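Gripper trial at Wiststead goes to the cheaper hand, narrowly

A comparison of two robot grippers in the Wiststead office has ended with the less expensive one ahead, to the visible discomfort of the people who had already written up the order for the other.

The contenders were the Dirska, a two-finger parallel gripper with a short stroke and a long manual, and the Trisia, a softer-jawed model that several people on the team had described as a toy. Each was bolted to the same arm, run from the same controller and given the same office chores: open a cabinet, take out a binder, put it back, close up. The test ran through July and came to 3074 attempts, all of them logged.

Dayana Arango, who set the rules, ruled out specially made handles and any furniture bought for the purpose. "Everyone's gripper is wonderful with a foam cube," she said. "I wanted the stationery cupboard."
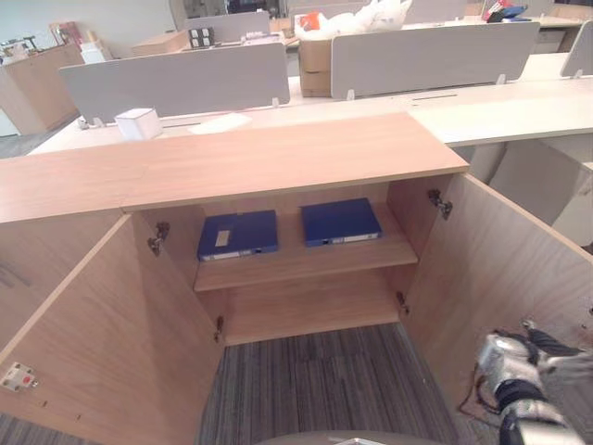 Which part of the chore separated the two grippers?

Picking up a binder that lies flat. Doors were close to a draw, but a flat binder gives a finger very little to get under, and the stiffer Dirska tended to push it toward the back of the shelf. It did this 157 times, with great precision. The Trisia's jaws bend a little on contact and slid under the cover more often, although they also let go more often on the way out.

Speed went the other way. The Dirska closed faster and held harder, and Iwona Witkowska, who had argued for it from the start, would like that noted. It has been noted - twice, in the same report.

The wrist camera was less of a success. Both grippers block part of its view when the jaws are nearly shut, so for the last moments of a grasp the controller was working from memory. Poppy Garside tried a second mount, tilted further out, and found that it gave a very good view of the carpet. A third is being printed.

Swapping the grippers took 90 seconds according to the Bošković controller's brochure. The team's best time was longer than that, and included a search for the hex key.

The Trisia stays on the arm for the next round, which adds drawers. The Dirska is back in its case, and Witkowska has asked for a rematch with new finger pads.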